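Antwi Building, Unit 11
Fire and Electrical Walkthrough, Tenant Spaces
Date: Jan 21, 2025
Form 614, with comments

Items are marked OK, FIX or N/A. FIX items need to be closed before the April visit.

EXITS AND PATHS

1. Main exit door opens fully from inside without a key. OK
2. Rear exit door opens fully. FIX
Door sticks at the bottom corner. The sweep has come loose and folds under when the door swings. Replace the sweep and check the threshold screws.
3. Exit signs lit. OK
4. Emergency lights come on with test button. FIX
Rear fixture stayed dark. Try a new battery first. If it still fails, order the same Korken unit used in the front hall.
5. Hallway clear to full width. OK
6. Stair treads and handrail secure. OK
Second tread from the landing has a worn nosing. Not loose yet. Look at it again in April.

EXTINGUISHERS AND ALARMS

7. Extinguishers mounted, tagged and in date. FIX
Front and hall are fine. The one by the slop sink is on the floor. The bracket is still on the wall with one screw missing.
8. Smoke detectors in place, not painted or covered. OK
9. Pull station not blocked. OK
10. Sprinkler heads clear of stored goods. FIX
Top shelf in the storeroom is stacked too close to the head. Take the upper row down. Same comment as last year.

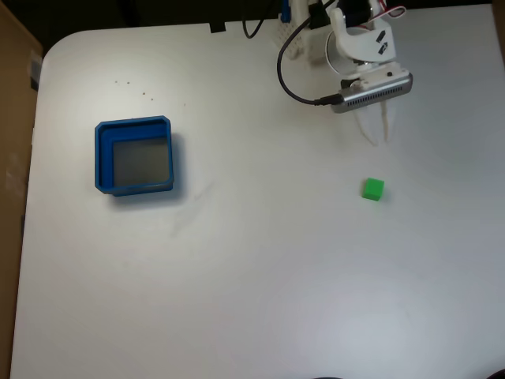 ELECTRICAL AND WORK SURFACES
Panel door closes and latches, and the directory is filled in except for two breakers added when Povusitz moved out. Label those. Outlets at the slop sink tripped and reset normally. The heater in the office was plugged into a power strip and has to go straight into the wall. Work tables are to be kept clear of paper scraps, rags and open solvent when no one is at them, and the white tabletop is fine on that score, mostly bare. The cardboard panel standing along its left side counts as combustible, so keep it away from the heater. Extension cords in the storeroom were coiled and hung up. One has a cracked plug end and was tagged out.

STORAGE

12. Flammables cabinet closed and latched. OK
13. Oily rag can has a lid that shuts on its own. FIX
Lid hinge is bent and the lid stays up.
14. Flattened boxes removed weekly. OK
15. Gas cylinders chained. N/A

OTHER COMMENTS

Extinguisher service is through Rusutitz. Their tag on the hall unit is hard to read and should be rewritten at the next service. Key box code was changed and the new code is with the front office.

Allow 30 days for items 2, 7 and 13. Items 4 and 10 right away. The missing bracket screw is a quarter-inch lag, and there is a box of 100 in the supply closet.

Copy of this form to the front office and one in the binder by the panel.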